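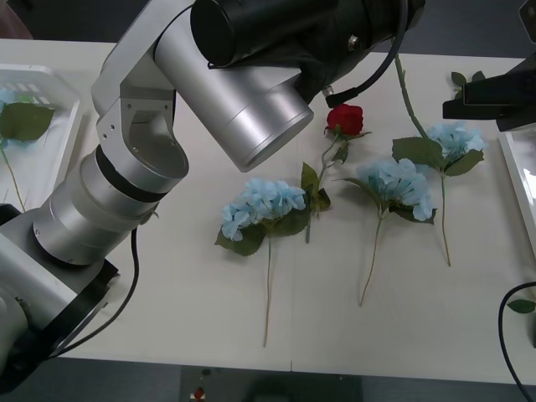 Four artificial flower stems on the white tabletop, silver arm at left.

Gremstead Runway Notices

A table of 3852 runway and taxiway notices from regional airports, covering closures, surface repairs, lighting faults and the flight changes that followed. Compiled by Flurina Imhof from public notice boards and airline service updates. The current release was built in June.

Contents

notices.csv has one row per notice. airports.csv lists the 17 airports by code, with runway length and surface type. changes.csv links a notice to any delayed, diverted or canceled flights the airline tied to it.

Fields in notices.csv

notice_id, airport_code, runway, start_time, end_time, cause, status, source_text. Times are local, 24-hour. The cause field takes one of seven values: surface, drainage, lighting, wildlife, vehicle, weather, other. 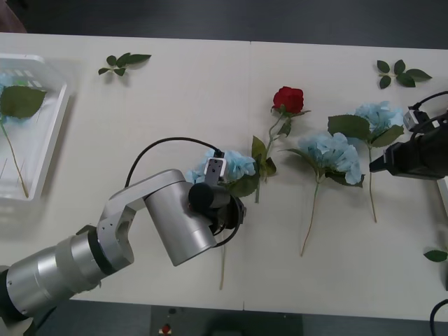 Artificial flowers and loose leaves on the table, two arms working over it.

Known problems

Heltgate reissued some notices under new numbers, so expect duplicates there. Rows from Egger before the resurfacing have no end time. Tikana reports runway work and apron work in the same notice; these were split by hand and the split may be wrong in places. Five rows have a blank cause and were left that way.

A notice with no match in changes.csv does not mean flights ran as normal. Some airlines never gave a reason for a cancellation.

Do not use this table for flight planning.

Corrections

Send the notice_id and a copy of the original text. Fixes go into the next release.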